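Night Baker Wanted at Plemow Bakery

Plemow is a small bakery, and we make bread for over 200 homes and cafes in the town. We are looking for a baker for our night team, to start in May.
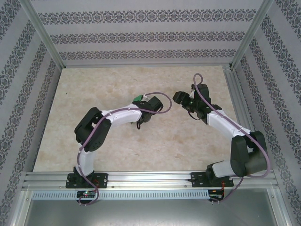 Aravind Salian
Head Baker, Plemow

The work is from midnight until eight in the morning, five nights a week. You will mix and shape the dough, look after the ovens and pack the orders for our driver. On a normal night we bake 2,000 rolls, and before holidays it is more. We also make a dark rye loaf for the Deligiannis cafes, and this one needs patience.

You should have 2 years of work in a bakery. A diploma is welcome - but we do not ask for it. Please tell us if you can lift a full flour bag without pain.
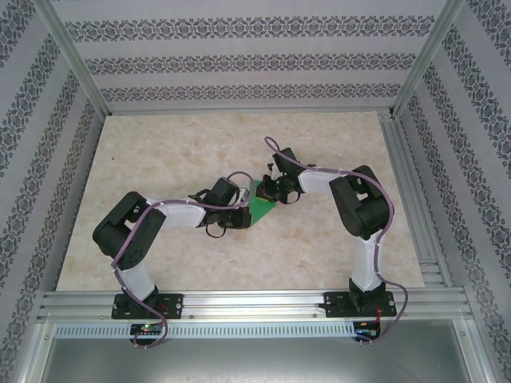
The pay is fixed for the first three months and then we speak about it together. You receive work clothes, a warm meal each night and bread to take home.

Please send a short letter and the name of one past employer to the bakery office before 2nd October. We invite people for a trial night, and the trial night is paid.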